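From: Skusau
To: etillow-manip list
Subject: Re: [etillow-manip] wrist view vs. overhead view for mixed bins

Margareta Coman wrote:
> The Etillow note says the policy picks better with the wrist view
> added. Is that still true when the overhead view is sharp? Our runs
> on Pascu showed no gain on capacitors.

It depends on the bin. With capacitors our result matches yours: adding the wrist stream changed the success rate by 2 points, inside the spread between seeds. With push buttons the gain was 7 points. The parts lean on each other, and the overhead view loses the bodies under the caps.
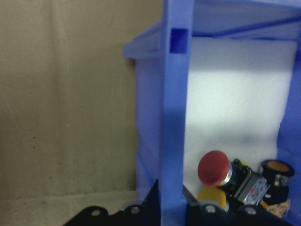
The wrist crops go in at native resolution, with no color correction. We tried normalizing against the white liner and dropped it. It washed out the amber and yellow parts, and the grasp head started to confuse them.

Both arms share one encoder. Separate encoders trained slower and gave the same final loss. The bins stay on the taped grid, so a start pose can be written down as a cell and repeated the next morning.
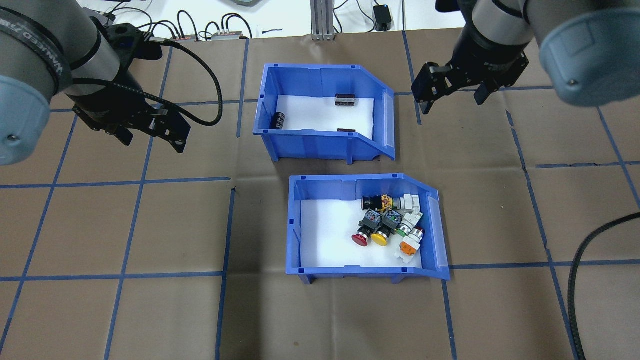 Failures on the button bin fall into 2 groups. Either the fingers close on a cap and the part rotates out, or the approach is blocked by a neighbor. The wrist view helps with the second group only. For the first we need a better grasp label, and the Zirno annotation pass in March should supply it.

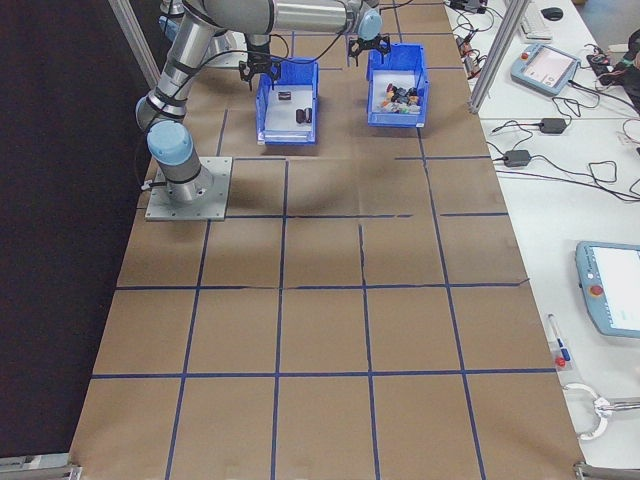 Margareta Coman replied that she would hold off on a wrist camera for the capacitor task, and asked whether the 7 points survive when the button bin is moved to a cell not used in training. We have not run that yet.

--
etillow-manip mailing list | Contact the list owner | Back to top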